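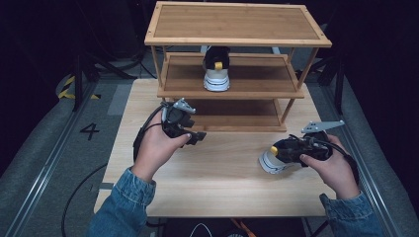
*A three-tier bamboo shelf, one sneaker on the middle level.*

Sunday, 7 a.m., and the hallway at the top of Arsenault Street is already a mess. Boots. A stroller wheel. Two umbrellas, one dead. The apartment is 621 square feet and the front door opens straight into it, no closet, no nook, nothing. Most of the buildings on this block are like that. They were put up for single renters who owned one coat.

Now there are families in them. And the families have shoes.

Shoe storage is a dull subject until you trip over it. I spent most of December going in and out of small apartments in Berholm, asking people what they do at the door, and got answers that ran from a banana box to a built-in bench that cost more than the couch. The bench people were happy. So were the banana box people, mostly.

**The grit problem**

Berholm salts its sidewalks hard. From the first snow on, everything white and crunchy comes inside on somebody's heel, and then it's in the rug, then the floorboards. One couple on the third floor had a pale ring burned into the varnish where wet boots stood all last winter. They put a plant on it. The plant is not doing great either.

So the old rule – shoes off, right at the door – came back. My grandmother had it. My parents dropped it, wall-to-wall carpet and a vacuum the size of a dog. Everyone I visited under forty has it again, and several keep slippers for guests. Felt ones, in a basket, all one size, too big.

But shoes off means shoes somewhere. That's where it gets tight.

**What people buy**

Open racks, overwhelmingly. Cheap, light, you can carry one up the stairs yourself. Wema, the secondhand place behind the tram depot, can't keep them in stock; a bamboo one came in while I was standing there and was gone before I'd finished my coffee. $13. The closed cabinets with the tip-out drawers hang around for weeks. They look tidy but they're shallow, and a winter boot just won't go in. Also they smell. Several people said so, a bit sheepishly.

Open racks smell less becuase the air gets through. Slats help. What they don't do is hide anything, so you have to be OK with looking at your own shoes all day.

High-tops are the real headache. So are rain boots. Tiers are usually spaced for a low shoe and anything taller ends up on top, or sideways, or on the floor next to the rack – which was the whole thing you were trying to avoid. Measure your tallest pair first. I didn't.

**The 2-pair rule**

The best system I saw cost nothing. A household of five on the Dresero side of the canal, one short rack, and a rule: 2 pairs each at the door, everything else in a bin under the bed. Swap when the weather turns. The kids police it. Loudly.

Before the rule they'd had a custom quote for the hallway. $300 just for the doors. They spent the money on resoling instead, and on a proper rubber tray with a lip for the wet stuff, and they say they would get the tray again before anything else.

I went home and tried it. Got down to three pairs, cheated on the fourth. Running shoes dont count, apparently, if they're drying. The rack went against the wall by the radiator, then away from the radiator after the glue on a sole started to lift. Brush by the door for the salt. Old towel under the tray.

The dead umbrella is still there. Trash day is tomorrow.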